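Search this site Go

Print | E-mail this

Let the Robot Fumble the Bag
By Bożena Wysocka
5/30/24

I have spent a good part of my working life reading papers about grasping, and I have a soft spot for the ones that show their misses. The new Grellix report is one of those, bless it. They gave their policy 111 demonstrations with plastic bags, then let people step in and correct it whenever it went wrong, and they kept every correction for training. Most labs I know would have gone out and collected 1000 clean runs instead!

I think the messy way is better. A bag never sits the same way twice, and a person's small rescue at the pinch teaches more than another perfect pass.

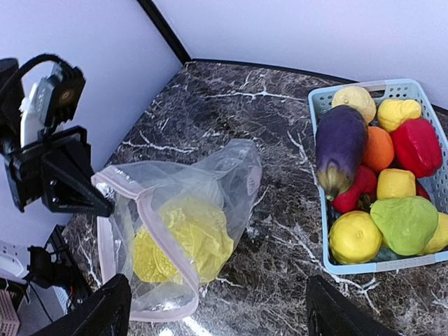 What I'd still like to see

More bags, please, and thinner ones. Only 2 kinds were tested, and I'd love to know how it all goes on a matte table too.

Comments (2)

Chiharu Ichikawa: We tried corrections at Jerkon and our operators got tired fast. Worth a paragraph?

gruneo_fan: Good read. Is the correction data going to be shared?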